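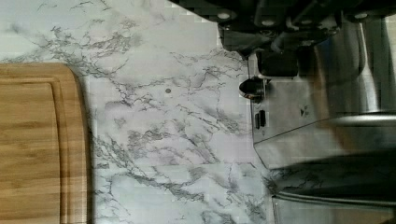 Plesara Survey Finds Most Kitchen Counters Are Full, and Questions Whether More Storage Products Will Help

CLINDBY, April. Plesara, the home advice service, today published the results of its first survey of kitchen counters. It drew replies from 2,409 households in Clindby and Fliltby, and the service is asking readers to treat the numbers with some care.

According to the survey, 70 percent of households said they had less clear counter space than they wanted. Most of the same people had bought at least one organizing product in the past year. Plesara did not find that the buyers were any happier with their counters than the people who had bought nothing.

"We were hoping to see a difference and we didn't," said Homa Jalali, who ran the survey. "That may be because messy people buy more racks. We can't tell from a questionnaire, and I'd be wary of anyone who says they can."

The things most often left out were cutting boards and coffee machines. Owners of large wooden boards said they kept them out because they were heavy or didn't fit in a cabinet. Asked how often they used the groove around the edge to catch juices, a feature many had paid extra for, more than 20 percent said they never had.

Stone and marble-look counters came up often in the written comments. Several people said they liked a strongly veined pattern because it hid crumbs. Anitha Kamath, who edits Plesara's cleaning pages, is not convinced this is a selling point.

"A crumb you can't see is still there," Kamath said. "Run your hand over it. If you want to know whether a counter is clean, the pattern is the last thing to go by."

Plesara is not launching a product with the survey. It is offering a free printed sheet, written by Eirlys Beddoe, which asks households to clear one stretch of counter for 15 days and write down what comes back. The sheet makes no promise about results. An early version was tried by staff at the kitchen store Pillay in Fliltby, where opinion was split.

"I got my space back and then I put the toaster on it," said Mahtab Rahimi, a sales assistant at the store. "I'd still do it again, but I wouldn't call it life-changing."

The full survey, including the questions as they were asked, can be requested from Plesara free of charge. Copies of the sheet are available at the Pillay store while they last.

Press contact: Fereshteh Nazari, Plesara, Clindby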